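Clendcombe Community Meals
Progress report to the Araújo Fund
Friday, December 17, 2021

1. Summary

The grant has now supported the hot meals and drinks service for two quarters. The service is running on four days a week as agreed, and 71 residents are registered. Spending is within budget, with the exception of fuel, which is dealt with in section 3.

2. Delivery

Meals are prepared at the Clendcombe kitchen and taken out on two routes. Shamim Bhutto continues to manage the kitchen and Hemant Kandpal took over the northern route in the autumn. The handover went smoothly, although deliveries to the farms beyond the reservoir were late on several occasions while the road was closed.

Residents asked in the summer survey for a hot drink with their meal. We began offering tea and soup in lidded cups on the southern route. The first cups leaked in transit and were withdrawn. Fidelina Bedoya then compared samples from two suppliers, Karier and Trasex, and recommended a closer-fitting lid. The cost per cup is slightly higher - the difference has been met from the packaging line and no extra funding is requested. 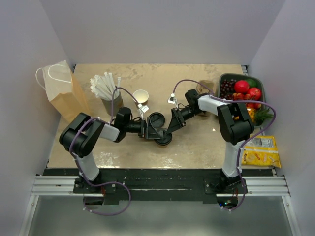
Black cup lids on the tabletop.

Complaints about spilt drinks have fallen since the change. Some residents with arthritis find the new lids hard to remove, and drivers have been asked to offer help at the door.

3. Finance

Fuel costs are above forecast and we expect to end the year overspent on this line. Savings on venue hire will cover the shortfall. Full accounts are attached as Annex A.

4. Staffing

Josué Magalhães has completed his food safety training. The vacancy for a relief driver remains open - it has been advertised twice without a suitable applicant, and we propose to raise the hours from three to five a week.

5. Next period

The drinks service will be extended to the northern route in February, subject to the purchase of insulated carriers. We would welcome the Fund's agreement to carry forward the unspent training allowance for this purpose.

Shona Jardine
Service Manager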